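How to Score a Cricket Match by Hand

By Noel Rivera
Updated Jun 23, 2025

Most club games need two scorers, one from each team, and most clubs are short of people who know how. You can learn enough in an evening to sit down next to an experienced scorer and keep up. The method below is the one we use in the Bergeron league. Your own league may have house rules on penalty runs and shortened games, so read those first.

What you need

A scorebook with a page for each innings. We use the Sistiline book, which has room for 48 overs on a page. Our league games are 40 overs a side, so a full innings fits without turning over.
Two pencils and an eraser.
Colored pens, one for each bowler, if you like to work that way.
A watch.
The team sheets, with full names, signed by both captains.

Before the toss

Fill in the date, the ground, the names of the two teams and the names of the umpires. Copy both team sheets in full. Do not write the batting order yet, even if the captain gives you one. Orders change as soon as a wicket falls.

After the toss, write down who won it and what they chose to do. Ask which batters are opening and which end each of them is taking. Ask the fielding captain for the name of the first bowler. If you can't tell the fielders apart from where you sit, have one of their substitutes sit near you for the first few overs.

The three parts of the page

A standard page has a batting section at the top, a bowling section below it, and a running total, usually a grid of numbers you cross off one at a time. Every ball goes into the batting section, the bowling section, or both, and every run comes off the grid.

Work in the same order each time. I do bowler, batter, total. Aileen Malabanan, who taught me, does batter first. It makes no difference which you pick as long as you stick with it.

Marking each ball

Dot ball: a dot in the bowler's box and a dot next to the batter's name.
Runs off the bat: the number, in both places. If the batter hits a 4, write 4 against the batter and 4 in the bowler's box, then cross four off the grid.
Wide: a plus sign in the bowler's box. Nothing goes next to the batter. One run goes to extras and comes off the grid. If the batters also ran, add a dot in a corner of the plus sign for each run.
No-ball: a circle in the bowler's box. If runs were scored off the bat, write the number inside the circle and also against the batter. The one-run penalty goes to extras.
Bye: a triangle with the point up. The runs go to extras. They do not count against the bowler.
Leg bye: a triangle with the point down. Treated the same way as a bye.
Wicket: a W in the bowler's box if the bowler gets credit for it. A run out does not count for the bowler, so mark the ball as a dot, or as the number of runs completed.

Wides and no-balls do not count toward the six balls of the over. New scorers lose track here more than anywhere else. If you have seven marks in the box and one of them is a plus sign, you are fine.

At the end of each over

Add up the runs charged to the bowler and write the bowler's running total under the box. Check the team score with the other scorer out loud. Say the total, then the wickets, then the bowler's figures. If you disagree, sort it out before the next ball if you can. If you can't, put a light pencil mark by the over and come back to it at the drinks break.

If the over had no runs charged to the bowler, it is a maiden. Join up the dots to make an M. Byes and leg byes do not spoil a maiden. A wide or a no-ball does.

When a wicket falls

Write how the batter was out, the fielder's name if there was one, and the bowler's name if it applies. Draw two slashes after the batter's last mark to close the line. Then fill in the fall of wicket: the team score, the number of the wicket, and the name of the batter who is out. Get the name of the new batter before play restarts.

On a catch, the new batter takes the end where the striker was out, unless it is the end of the over. Watch the ends carefully after a run out.
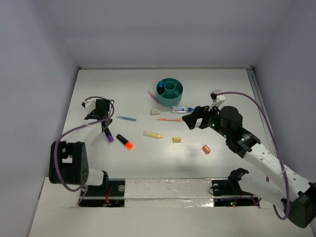

Signals from the umpire

The umpire signals and you acknowledge. Raise your hand, or hold up a white card if you are sitting behind glass. The umpire should wait for you before letting the game go on. Don't write the ball down until you have the signal. A ball that looks like four runs off the bat may have come off the pad.

Balancing the book

At the end of the innings, three figures have to agree.

1. The batters' runs plus all extras.
2. The bowlers' runs plus byes and leg byes, with any penalty runs added.
3. The last number crossed off the grid.

If the first two match and the grid doesn't, you missed a crossing somewhere. If the batting is out and the bowling is right, look for a leg bye that you gave to the batter by mistake. Go over by over and compare with the other scorer's book.

Sending in the result

Both scorers sign both books. In our league the home scorer sends the card in the same evening. Virgilio Sebastian keeps the averages and needs full first names, as we have two players listed as J. Rivera. Keep the book itself at the club until the season's records have been checked.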